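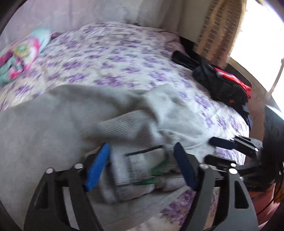
A gray garment on the bed, with one gripper reaching in from the front and another from the right.

Folding is the chore everyone asks me about. I fix conveyor drives for a living, so people assume I know when a machine will do their laundry. I don't, but I have been reading up since February, and my answer for now is not yet.

Take a big soft top with ribbed bands. Before you can fold it you have to find out which way it is lying. I look for the care label, because it tells me where a side seam or the neck is, and then I shake the thing out. That takes me a couple of seconds. A machine has to spot a scrap of white fabric in a heap of gray, get hold of the cloth next to it, and lift without dragging the bedsheet along too.

At work we have a cell from Greltura that packs 200 boxes an hour and hardly ever stops. Every box is the same size and arrives the same way up. Bradley Gosling, who runs the line at our Dendwood plant, tried it on bagged work shirts last winter. It managed 9 out of 43 before he switched it back to boxes – and those shirts were already folded.

I do think it will come. Two-finger grippers can pinch cloth well enough, and having two of them helps, as it does with hands. The slow part is deciding where to pinch next. Price is another matter. I would pay $4000 for something that did the whole basket while I was out. I wouldn't pay $200 for something I had to stand beside.

For now I fold on the bed, shirts first, and leave the socks until last.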